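Wednesday, late

Took the Saab in this morning and it wants a new alternator, so there goes the money I'd put aside for the coat. 133 dollars just for them to look at it! I walked home from the garage the long way, past the Brondenano bakery (closed, of course, they keep the strangest hours in November) and got rained on twice.

I did get my pages done, though. I'm still on the chapter where the family leaves Uluvov, and I'm so tired of those people. They've been packing since August. I set myself 1000 words a day back in the summer and I've hit it maybe half the time, but today I got going after lunch and when I looked up it was dark out and the tea was stone cold. The aunt finally said the thing about the letter. I had no idea she was going to say it so early, and now the whole dinner has to change.
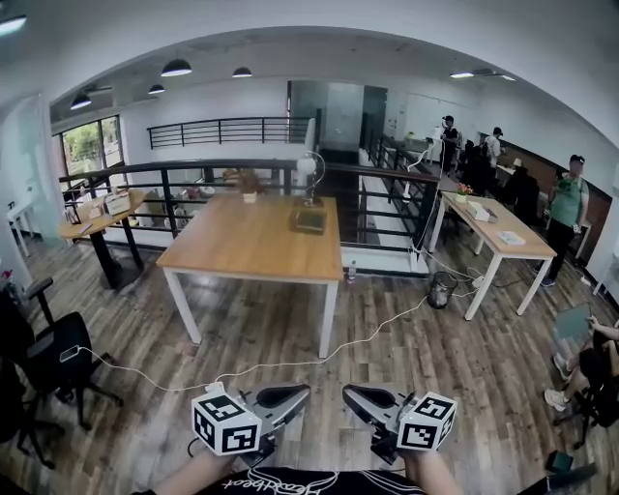
Anyway, the dinner. I think I'll move it before the train and let the brother be late for it. That would mean cutting the bit with the goose, and I love the goose, so I'm going to sleep on it before I do anything drastic.

Called Grivent again about the printer ink and sat on hold for 40 minutes listening to the same pan flute song. They say it shipped. They said that last week too.

Soup for dinner, the lentil one, too much cumin again. I read a bit of my library book in the bath and dropped the corner of it in the water, so that's drying on the radiator now. Have to call the garage before nine and tell them yes on the alternator. And buy onions.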